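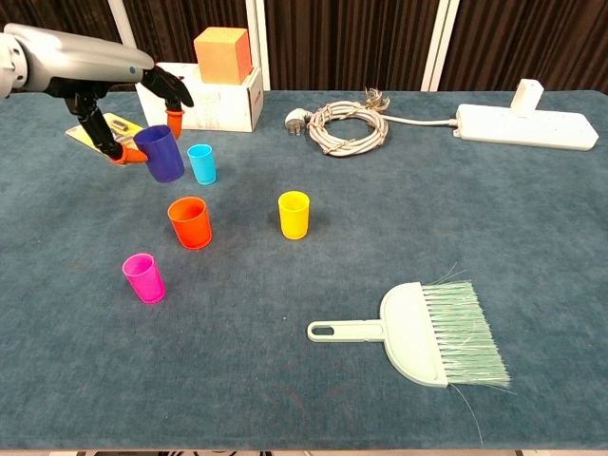

A student in last term's section asked why a parcel that weighs almost nothing can cost more to ship than a bag of nails. The question comes up every year, and most of this unit is an answer to it.

Print this page | E-mail this page

Unit 4: Packaging and the Cost of Space
Posted in January by the course instructor

Carriers sell two things, lifting and room. A truck can be full long before it reaches its weight limit. To cover that, carriers work out a second weight from the size of the parcel and charge for whichever of the two is higher. This second figure is called dimensional weight.

How it is worked out
Multiply length, width and height, then divide by a number the carrier sets, called the divisor. A smaller divisor gives a higher billed weight. Measure the outside of the package at its widest points, including any bulge. Rounding rules differ between carriers, so read the rate sheet before you do the homework.

Case: Rinley
Rinley sells small kitchen goods from one warehouse. Before the change it used a single stock carton for every order. The packing team logged 316 orders over the test period. Of these, 247 were billed by size and the rest by actual weight. The company then added two smaller cartons and a padded mailer. On the same set of orders, repacked on paper, only 90 would have been billed by size.

The saving was partly lost again. More carton sizes meant more shelf space at the packing bench and more wrong picks in the first month. When you write up the case, include both sides.

Retail packs
A card with a clear bubble is often much bigger than the item inside it. The card carries the hanging hole, the bar code and the directions, and the extra size makes the item harder to pocket. None of this matters to an online buyer. Kallel kept the card for stores and moved to a plain bag for mail orders, which gave it two stock numbers for one product. Agbenyega looked at the same idea and turned it down for that reason.

Terms to know
Actual weight: what the scale says.
Billed weight: the higher of actual and dimensional weight.
Void fill: paper, air pillows or foam used to take up empty room.
Nesting: stacking items one inside another, as with cups or bowls.

For next class
Read the Cedon handout through page 76. Work problems 1 to 5, showing the divisor you used each time. Bring a ruler and one empty shipping box from home with the label removed. Problem 6 is optional and will not be on the midterm.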